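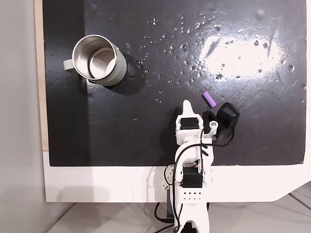
Desk Notes, from the Isville Shared Workroom

The black worktop has been with us since August, and it is time to admit what everyone who has wiped it already knows. It was chosen from a sample the size of a playing card. On a sample the size of a playing card, black looks terrific. It looks like the sort of place where serious people get serious things done. Spread the same stuff across a whole bench and it becomes a record of every drink set down and every sleeve dragged through it.

The old bench, for newer members, was beige and had a burn in it shaped like Ohio. You could spill an entire lunch on that bench and it would keep your secret for weeks. The black one tells on you before you've found a paper towel. A few drops of water next to a mug, and the light over the bench picks out every one of them like jewelry in a store window.

So, the wiping. We have tried most of what the hardware aisle in Clolstead has to offer. The blue spray left streaks. The green spray left streaks that smelled like a pear. A product called Tufa, which came in a very handsome bottle and cost 32 dollars for the set, produced a cloudy patch that could be seen from the door and then had to be removed with plain water, at which point we had a wet bench and 32 fewer dollars. The current method is a barely damp cloth, then a dry one, both going in the same direction. Circles are how you get clouds. There are clean cloths in the second drawer, and the ones in the bucket are in the bucket for a reason.

A word on mugs. The insulated kind with the steel lining has taken over the building, and we have no quarrel with it. It keeps coffee hot through meetings that have no business lasting that long. It also weighs more than you think, and when you slide it instead of lifting it, the bench remembers. Please lift. The pale green one that lives at the bench is welcome there, though it might enjoy a trip to the sink every so often, as might we all.

Small things are the other issue. Foam bits, caps, stray parts of whatever you were working on: anything purple, yellow or orange shows up beautifully against black, which I will grant is the one real advantage of the new surface. Things that are black do not show up at all. We lost a black pen cap for seven days and it was on the bench the whole time.
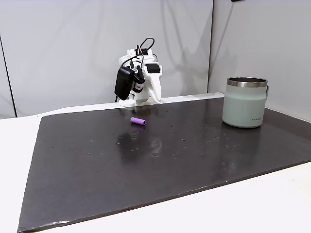
Otis Wojcik writes that the trouble is the overhead light, that any surface would look filthy under it, and that he has been wiping the same spot for two weeks only to find that he was polishing a reflection. He would like a lamp with a shade. He would also like it known that he never slid a mug in his life.

The lamp has been looked into. Mernden has one on a bendy neck that clamps to the edge of a table, and we'll try it at the far end before buying a second. If it makes things worse, it can go in the coat closet, where the bulb has been out long enough that people have stopped reaching for the switch.

Coasters have also been proposed. We own five. They are cork, they are in the drawer with the takeout menus, and they have never been used. Anyone who wants to start may do so without asking.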